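Tukine 가정환경 조작 데이터 수집 갤러리
게시일: 22/8/6

Tukine은 일반 가정의 거실에서 사람이 핸드헬드 그리퍼를 직접 조작하여 모방학습용 시연을 수집하는 프로젝트이다. 정책 학습은 Grotton 파이프라인에서 수행하며, 수집 단계에서는 로봇 본체를 사용하지 않는다. 본 페이지에는 식탁보를 씌운 테이블 위 생활용품 정리 과제의 작업 화면을 싣는다. 한 과제당 목표 시연 수는 1,000건이고, 에피소드 길이는 최대 39초로 제한한다. 조작자는 그리퍼 2대를 양손에 하나씩 쥔다.

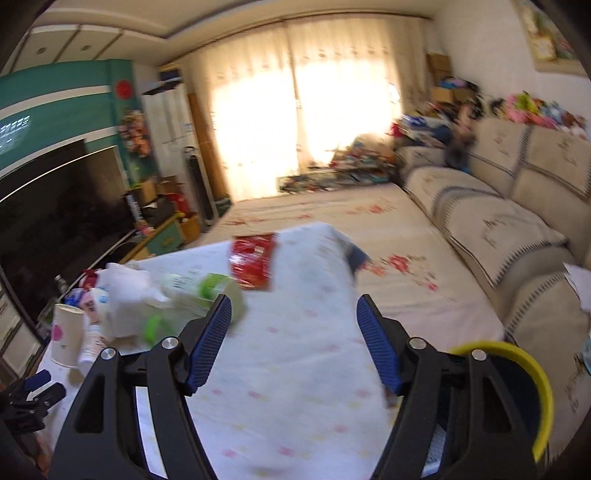 시연 한 건의 시작과 끝은 어떻게 정하는가?
두 그리퍼를 모두 벌린 상태로 대기 자세에 둔 시점을 시작으로 하고, 마지막 물체를 놓은 뒤 같은 자세로 복귀한 시점을 끝으로 한다. 대기 자세로 복귀하지 않은 기록은 길이와 관계없이 학습 세트에서 제외한다.

물체 배치는 에피소드마다 변경한다. 원통형 용기, 튜브, 비닐 포장처럼 형상과 강성이 다른 품목을 섞고, 서로 겹치거나 기댄 배치도 허용한다. 15건마다 배치 목록을 새로 생성하며 같은 배치는 연속으로 사용하지 않는다. 배경의 가구와 커튼은 가리지 않고 그대로 기록한다. 역광 조건은 별도 태그로 구분하되 노출 보정은 적용하지 않는다. 보정은 Mirzaei 전처리 모듈에서 일괄 처리하고, 원본은 수정 없이 보관한다.

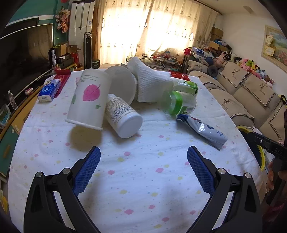

파지 전 개방 상태. 흰 종이 용기와 녹색 뚜껑의 투명 용기가 옆으로 누운 배치.

라벨은 접근, 파지, 이동, 해제 구간으로 나누어 부여한다. 접근 구간은 손가락 패드가 물체에 처음 닿는 프레임에서 종료한다. 양손이 동시에 같은 물체에 닿은 경우에는 좌우 그리퍼의 구간을 각각 기록한다. 파지에 실패한 뒤 재시도한 시연은 삭제하지 않고 재시도 태그를 붙여 별도 세트로 관리한다. 그리퍼 개폐 폭의 영점은 배치 목록을 교체할 때마다 다시 맞춘다.

다음 갱신은 12월이며, Hiredent 주방 과제의 사진을 추가한다.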